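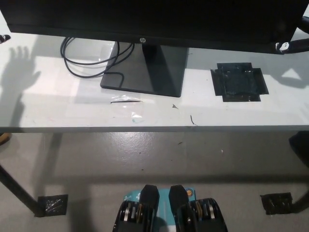 Barbara Żak
@barbarazak · January

Print | E-mail

Okay so I finally made the lemon poppy seed loaf I've been going on about since before the holidays, and oh my gosh, you guys.

I used the Husico pan (the long skinny one) and it came out in one piece!! I did butter it like my life depended on it.

Two lemons in the batter, then another for the glaze. Jarlath Brennan wrote to me that he uses 4 and I think he might be a little bit nuts, but I'd eat a slice.

Sour cream, full fat please. I tried it with yogurt first and the middle was gummy, so that one turned into French toast.

Someone asked about the poppy seeds: 3 tablespoons. Yes, tablespoons! I get mine at Grabowska, next to the good rye flour.

Glaze it while it's still a bit warm so it soaks in, then go do something else for an hour. I lasted maybe twenty minutes.

Next up is the Stollholm butter cake, if I can find my other whisk.

Print | E-mail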